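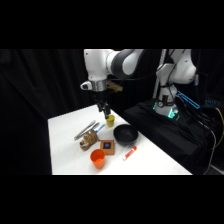 Chiyo Kudo plans equipment purchases for the handling lab at Jolulard, and she starts every budget with the parts that wear out. The arm comes later. "The arm is one line on the sheet," she said. "It has a quote, a lead time and a warranty. I can fill that in during a phone call. The lines under it take me a month."

The lab tests pick-and-place routines on household items. Kudo's current plan covers a second work cell at the Griststead site, to be ordered in July. She allows 54 line items per cell, from the mounting plate to spare fingertips.

Grippers take up most of the discussion. Kudo specifies parallel grippers for general work and asks suppliers for the stroke, the closing force and the price of replacement fingers. "If a supplier quotes the gripper and leaves out the fingers, I send it back," she said. Her allowance for fingers and pads is $500 per cell per year. Brackets and adapters get a separate $500, to be spent on machining at Guthrie, a local shop.

Cable routing was missed in the first budget. The sheet now has entries for cable length, strain relief and connectors, each with a part number. Kudo asks for the cable run to be measured with the arm at full reach. "People measure it parked," she said. "Then they order a meter short."

Test objects are also budgeted. Cups, bowls, markers and soft toys are cheap, but the lab buys them in matched lots so that a damaged one can be replaced with the same size and finish. "A cup from a different lot can have a different rim. Your grasp data before and after the change no longer compare."

Kudo's acceptance test is 2,000 grasp cycles on a fixed set of objects, run before the final payment is released. The integrator for the new cell, Lekside, asked for a shorter run. She declined. Faults in finger mounts tend to show up late, in her experience, and the supplier should be the one to fix them.

Asked what she would change in the next plan, Kudo named floor space. The current drawings give the technician access from one side only. "I want to reach the back of the base without moving the table," she said. "That adds to the footprint, and the footprint is charged to us by the building. It's still under review."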